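3.2 Demonstration collection

All demonstrations for the cloth tasks were recorded with hand-held grippers. The operator wears a head camera and holds one gripper in each hand, so no robot arm is needed during recording. Two operators, Wubit Kassa and Nicanor Camacho, shared the sessions, which began in August and ran in a single room at Sidetik. We kept 1831 episodes after filtering.

Each episode uses one cloth and one basket on a covered table. The cloth is placed by hand before recording starts, and its position and angle are changed between episodes. Both grippers start open and clear of the cloth. The operator then performs the task at a normal working pace and brings both grippers back to the sides of the table before stopping the recording. Figure 2 shows the workspace from the head camera, with a folded printed cloth between the grippers and the basket to the left.

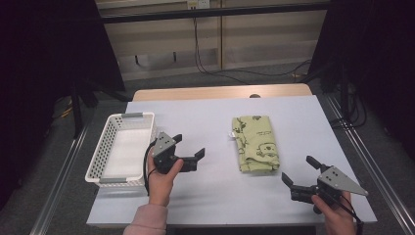
Figure 2. Head camera view of the table with basket, folded cloth and both hand-held grippers.

Operators were asked to keep the cloth in view of the head camera for the whole episode. This was harder than expected for the shorter of the two operators, and we lowered the table after the first week – earlier episodes were kept, as the change in viewpoint was small. Episodes were dropped if a gripper lost tracking, if the cloth fell to the floor, or if a bare finger touched the cloth. A failed grasp followed by a second try was not a reason to drop an episode. We wanted the policy to see recoveries.

The cloth set has 7 items that differ in size, print and thickness. One of them was held out of training and is used only in Section 5. Labels for the start and end of each grasp were added afterward by Araceli Xolalpa using the gripper opening width, then checked against the video. Where the two disagreed, the video label was used.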